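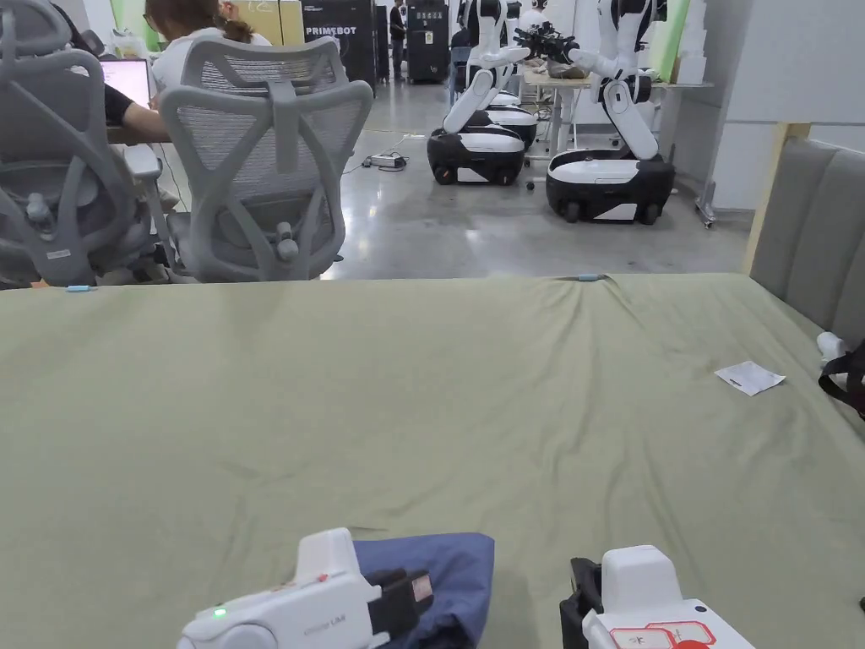 Lise Campbell plans equipment purchases at Tunby, and her budget for the coming year starts with hand-held grippers. "A pair sits on one table with a cloth to fold, and that is a full station," she said. The mobile units, three of them standing across the floor from the table, come under a separate capital line. She has asked for 14 more grippers from Dendura at $1,000 each, with delivery in September.

Spare jaws are budgeted apart from the bodies. "I treat fingers as a consumable and bodies as an asset," Campbell said. "Finance wanted one code for both. We kept two."
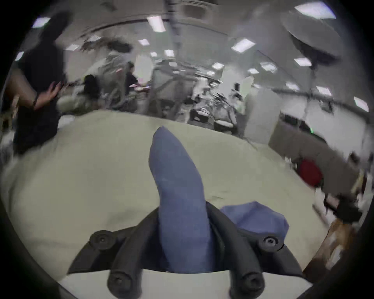 The spares line is $3,270 and covers 21 sets. Florian Grabner, who signs off on maintenance, asked for a higher figure and may get it at the mid-year review. Tables and tablecloths come out of general supplies.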